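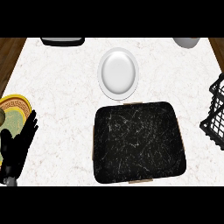

Plostov, May

Reading time: 4 minutes

Print this page | E-mail this page

Kitchen workshop notes: when a two-handed robot stops over the plates

This note covers a grip fault on the Brilside two-arm kitchen unit, as set up for laying out and plating on a stone worktop. The same checks apply to the older Weria controller, although the menu names differ. Read the safety section before putting a hand anywhere near the counter.

The fault

The unit was given a short job: pick up one long item from the serving tray, carry it to the oval plate, let go, return to rest. It completed the job 22 times. On the next run the right hand closed, reported a good grip and lifted with nothing in it. The controller took the report at face value and carried on to the plate. The left hand, which should have stayed parked, then moved inwards to make room for a transfer that was not needed, and the two arms stopped with a clearance alarm.

No crockery was broken. The alarm did its job, but it came late. The empty grip should have been caught at the lift.

Safety first

A stopped arm is not a dead arm. On this unit the motors hold position after a clearance alarm, and clearing the alarm from the panel lets the arm finish its last move. Do the following in order.

1. Press the stop button on the base. Do not rely on pause.
2. Wait 30 seconds for the drives to release.
3. Support the forearm before the brake is opened by hand. It will drop.
4. Move crockery only when the status light is off.
5. Keep sleeves, tea towels and apron strings off the counter until the arms are back at rest.

Never pull an item out of closed fingers. Open them with the manual release and let the item down on to a folded cloth.

Finding the cause

The grip check on this model reads motor current. If the fingers meet resistance, the controller assumes they are holding something. Grease in the finger joints gives the same reading, and so does a fingertip pressed against the rim of a tray. Both were present in our case. The joints were stiff with dried fat, and the tray had crept towards the front of the counter over several runs, so the outer finger was catching the edge on the way down.

A dark, glossy tray makes matters worse. Streaks in the surface are sometimes taken for the edge of an object, and the aim point wanders. Test with a plain matt tray before blaming the arm. 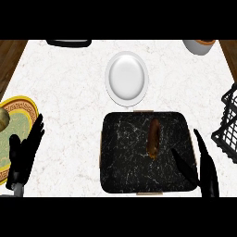 Approach height is the next thing to look at. The fingers should come down open, either side of the item, and clear of the rim all the way. If one finger travels outside the tray, the aim point is wrong and the grip reading cannot be trusted. Stop the run there and reset the tray position.

Putting it right

Wipe the finger joints with warm water and a drop of washing-up liquid, then dry them fully. Do not spray. Set the grip threshold to 84 on the panel and run the empty-hand test: the fingers should close completely and report no item. If they report an item, the joints are still stiff or the seal needs changing. Corrigan seals fit, but check the lip faces outwards.

Put a thin non-slip mat under the tray and mark its corners on the counter with low-tack tape. Leave 240 mm between the tray and anything the other hand may be working over. Switch on the second grip check, under Lift – it is off by default – so that the hand is tested again after it rises.

Repeat the empty-hand test after every deep clean.

Contact the workshop desk | © Brilside Kitchen Notes | Back to top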